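Brernau Parish Council
Minutes of the ordinary meeting held on 23 April 2025, written up by the clerk

Right, I'll get these down while my notes still make sense to me. We had 8 councillors out of eleven, with three apologies, and 27 members of the public, so I had to fetch the stacking chairs from the back. The chair opened at half past seven and reminded everyone to switch their phones off (mine went off ten minutes later, sorry again).

1. Minutes of the March meeting
Agreed and signed, with one change. I'd put the Genden Lane bollards down as "approved" when we'd only approved getting a price for them. My mistake, now fixed.

2. Declarations of interest
One councillor declared an interest in item 5, as the family rents a field next to the boundary. They stayed for the discussion, as the rules allow for that sort of interest, but didn't vote.

3. Public session
Nearly everybody had come about the boundary, so I'll keep the other things short. The dog bin by the chapel is overflowing again. The hedge at the bottom of Mill Rise is hiding the 30 sign. A resident also asked why the agenda only went on the noticeboard two days before the meeting. It went up in good time on the website, but the noticeboard lock had jammed and I couldn't get the thing open! I've put some oil on it and will keep an eye on it.

4. Money
I read out the payments list, which came to £3,678 for the month, most of that being the grass cutting and the yearly insurance. A question came up about why the insurance had risen. I'd rung round for other prices and ours was still the cheapest by a fair bit, so the payments were approved with all in favour. 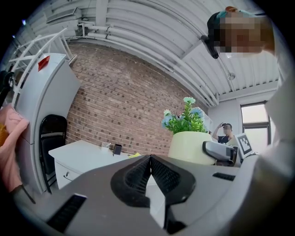

5. The boundary with Clornasmont
On to the big one, then. The district wants to move 67 houses on the north side of the Suwannarat estate out of our parish and into Clornasmont, and we've been asked for our view. I'd put copies of the map out on the side table and they'd all gone before we got to the item, so I'm printing more (they'll be in the library from next week).

Feelings ran fairly high. Most of those who spoke live on the estate and want to stay as they are, mainly because their children go to school here and they use our hall and allotments. Two residents spoke the other way and said the estate has always felt closer to Clornasmont, and the bus goes there too. I was asked what would happen to the council tax and had to say I don't know yet. I've written to the district to find out.

It was proposed and seconded that we object to the change. Five in favour, one against, one abstention. I'm to draft the letter and send it round for comments before it goes.

6. Genden Lane bollards
We've had one quote and want two more. Put off until next time.

7. Anything else
The hall clock is still wrong. The summer fete needs a decision on the road closure form, and I'll bring it to the next meeting.

Closed at 9.25 pm.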